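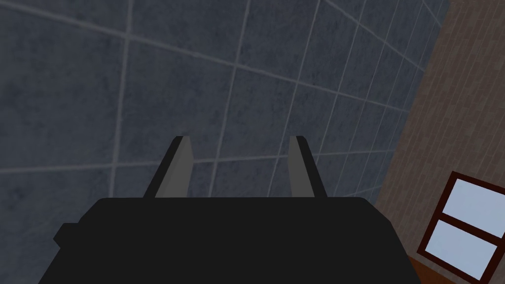
Fig. 1. Pince à deux doigts face à un mur carrelé, image de synthèse.

Bio-informatique structurale, séance 4 : que vaut un score d'amarrage ?

Les logiciels d'amarrage moléculaire rendent un classement, et un classement se lit trop facilement comme un résultat. Dans l'exercice de Satish Nair, on a criblé 2164 ligands avec Primer sur un site actif rigide. Le programme en retient 52. Combien se fixent vraiment à la protéine ? Le score n'en dit rien.

À garder en tête :
- la fonction de score est un ajustement empirique, sans valeur d'énergie libre ;
- les grosses molécules sont favorisées (plus de contacts, donc meilleur score) ;
- l'eau du site est le plus souvent supprimée avant le calcul, parfois à tort ;
- une pose élégante à l'écran convainc beaucoup trop vite.

Le manuel parle d'un « enrichissement remarquable ». Par rapport à quoi ? Les leurres du jeu Flarnmont sont plus petits que les actifs, et un simple tri par masse molaire ferait peut-être aussi bien. Kulap Chareonsuk a posé la question en TD, elle reste ouverte.
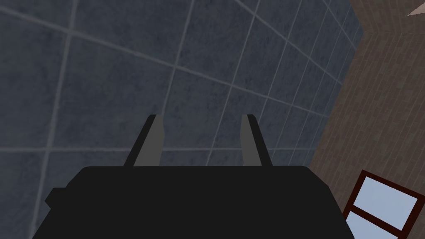 Travail à rendre

1. Refaire le criblage avec 2000 leurres de masse comparable.
2. Comparer au tri par masse seule, courbes ROC à l'appui.
3. Relancer trois fois en changeant la graine aléatoire et donner la dispersion des rangs.

Les captures d'écran de poses ne comptent pas comme argument. Dépôt samedi, avant 18 h.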